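Sengar Charity Road Rally
Minutes of the planning meeting, Wed 29 July

Present: Kuldeep Rana (chair), Satish Shukla (route), Pankaj Ahuja (entries), Přemysl Hudec (timing and scoring)
Apologies: Akash Mathur

1. Minutes of the previous meeting
Approved with one correction. Under item 4, "start control" should read "first time control."

2. Entries
P. Ahuja reported 34 cars entered and paid. Two further crews have sent forms without proof of insurance and will not be given a start number until it is received. Entries in the touring class are well ahead of the navigation class. P. Ahuja asked whether the classes should be merged for scoring. After discussion the classes stay separate, and the existing wording in the rules stands. Closing date for entries remains the second Friday in August. Late entries go on a reserve list in order of payment.

3. Route
S. Shukla presented the revised route. Total length is some 100 miles, with the lunch halt at Sekden. The county has confirmed resurfacing on the road north of the reservoir, and the third regularity section has been moved to the parallel road to the west. The new section has one railroad crossing. Crews stopped by a train may claim a delay allowance in whole minutes, entered on the time card and initialed at the next control.
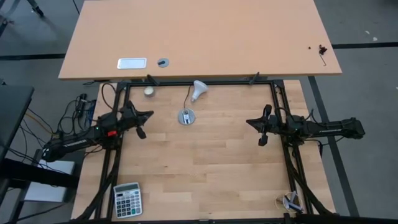
The tulip diagrams for the moved section are still to be redrawn. Intermediate distances will be measured again with a calibrated odometer, and the calibration distance printed on page one of the road book. K. Rana asked that the fuel stop be marked on the general map as well as in the road book. Agreed.

Action: S. Shukla to issue the corrected road book draft to all present.

4. Timing and scoring
P. Hudec reported on the Draltetti timing units. Clock drift over a full day was within one second on all units except one, which has been returned to the supplier. Paper time cards will be used as the primary record and the units as backup. Penalties are unchanged: one point per second early or late on regularity sections, and 20 points for a missed passage control.

K. Rana raised the question of tied scores. The present rule refers to engine size, and this gives no result where two cars are the same model. It was proposed that ties be decided on the lowest penalty in the first regularity section, then the second, and so on. Carried, three in favor, one abstaining.

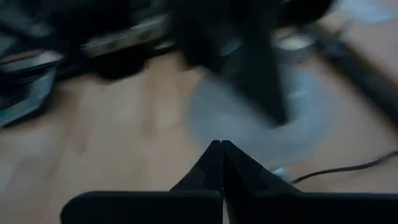
Action: P. Hudec to amend rule 5 and send the text to P. Ahuja for the crew bulletin.

5. Fundraising
Clamomeck has confirmed its sponsorship of the door plates. Artwork is due from A. Mathur, who sent a note that the children's hospital fund has approved use of its logo in one color only. Pledge forms will be mailed with the crew bulletin. Pledges per mile are to be calculated on the published route length, regardless of distance driven.

6. Any other business
Radio check at the Sekden halt to be repeated, as the last one was done with the low antenna. P. Hudec and S. Shukla to arrange.

7. Next meeting
Second week of August, day to be set by email. Meeting closed at 9:10 p.m.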